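A Visit to the Hotora Training Room

Text by Kadri Priedītis

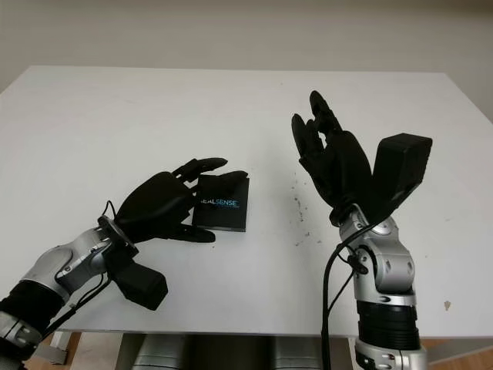
The left hand at the small black box, seen from the robot's side of the table.

In February our evening course in automation was invited to Hotora, and I promised to the group to write down my notes for those who could not come. We arrived at two in the afternoon and Suha Haddad met us at the door. She leads the team that collects examples for the learning system, which has the name Sunora.

I had expected a big hall. The work is done at a white table, with two arms and two black hands that have fingers like ours. An operator moves the arms from a distance, and each attempt is saved together with the camera picture and the positions of the joints. One attempt they call an episode. The day before our visit they saved 78 of them, and Suha told us that 16 were later thrown out. The usual reason is that the operator waited too long before closing the fingers. The system would learn the waiting also.

The task of that week was to take a small box with one hand and give it to the other. It sounds easy. Aigars Eglītis from our course was allowed to try and he needed 2 minutes only to bring the left hand near to the box. He said afterwards that his own thumb was confusing him, because he felt nothing when the robot's thumb touched something.

I asked how many episodes are enough. For this task they plan 333, and then they train and look where it fails. Between the episodes the box must be moved a little and turned a little, otherwise the system learns only one place on the table. Arūnas Mets, who does most of the evening shifts, keeps a paper list of the starting places. I liked this list very much. It was full of corrections in pencil.

We had tea after and the questions continued until five. The next visit will be to Pronosport, on a Sunday. Please write to Priit Lūse if you want to join, and bring closed shoes.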